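Trostero bench notebook, two-arm cell
Dec 7, 2019

Picking up where the last entry stopped, mid-complaint. The leader arms are back from Magaña with new wrist encoders and the drift is gone, or gone enough that I can't blame it for anything anymore. My excuses are now limited to the lighting and my own hands.

Task for this week is table service: trays and chopsticks. Whoever wrote the Flirkov proposal put "bimanual tableware handling" in the work plan, and I have a bad feeling it was me, back in April, in a generous mood. So we do tableware. The plan is to teleoperate the whole job on both arms, record joint positions and gripper commands from both sides, and see whether the policy picks up anything besides my bad habits.

Settings before the first run: follower gain back to the old value, gripper force limit at 39 on the slider (no unit, don't ask, it's whatever the firmware thinks a unit is). Cable clips checked. I gave the wrist loops more slack than last time because the left one was pulling the arm toward home like a dog that has seen the car.
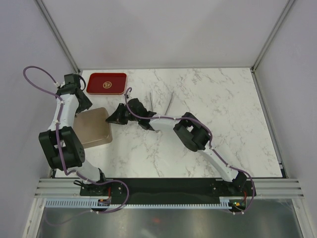
Chopsticks are a mean object. A tray forgives you for being half an inch off. A chopstick lets you close the fingers on nothing and then lies about it, since the gripper reading for "closed on one chopstick" and "closed on air" differ by less than the noise. I tried calling a grasp from motor current and got the same answer for both. For now the operator decides by eye and taps the pedal. Not elegant, but the pedal has never been wrong about whether I pressed it.

Operator notes, mostly for whoever takes the next shift:

Keep your elbows on the rests. When I float my arms the recorded path picks up a wobble that looks charming on a plot and terrible on a tray.

Move one arm, then the other, unless the step needs both. My natural style is to have the idle hand wander around looking for something to do, and the policy learns the wandering first. It's the most consistent thing in the data.

Come at the tray rim from the side with the fingers partly open. Going in from above works on the leader and then the follower knocks its knuckles on the table. The marble pattern hides scuffs nicely, so look at the fingertips instead.

If you fumble, recover and keep recording. Branumthorpe keeps asking for "clean demonstrations only" and I keep sending them messy ones with a note. The clean set we trained on last month gave us an arm that performed beautifully until something went slightly wrong, at which point it stood there like a guest at the wrong wedding.

First batch was thrown out. The clock on the right follower was behind the left by 300 ms and I didn't check until I replayed it. On replay the right hand does everything a beat late, with great dignity. Restarted the logger, resynced, wrote CHECK THE CLOCKS on tape and stuck it to the monitor next to the older tape that says the same thing.
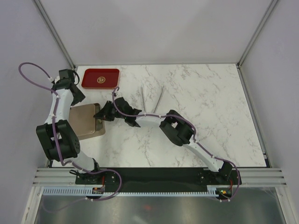
Second batch was better. I slowed down on purpose, which felt ridiculous from the operator chair and looks normal on playback. Kept 7 episodes. The rest had me bumping the pedal with my shoe, or reaching past the point where the right elbow runs out of range and the follower quits following. The leader has no stop there, so your hand sails on and the arm politely declines. Need to put a rubber bumper on the leader at that angle. I have now written that sentence in this notebook in two different colors of ink.

Reach on the left is fine near the back but cramped when it has to fold in close to its own base. Moving the start pose out a little would help. Didn't do it today, as it would split the dataset into before and after, and I'd rather have one mediocre set than two tiny ones.

Open question: do we log the pedal as an action or as a label? If it's an action the policy will try to press it. If it's a label, someone has to write the script that turns it into one. I lean label. I also lean toward someone else writing the script.

To do:
bumper on right leader elbow
clock check into the startup script, so I can retire the tape
softer finger pads, try version 2 of the print
answer Branumthorpe about the messy episodes, nicely
back up the kept episodes before touching the logger again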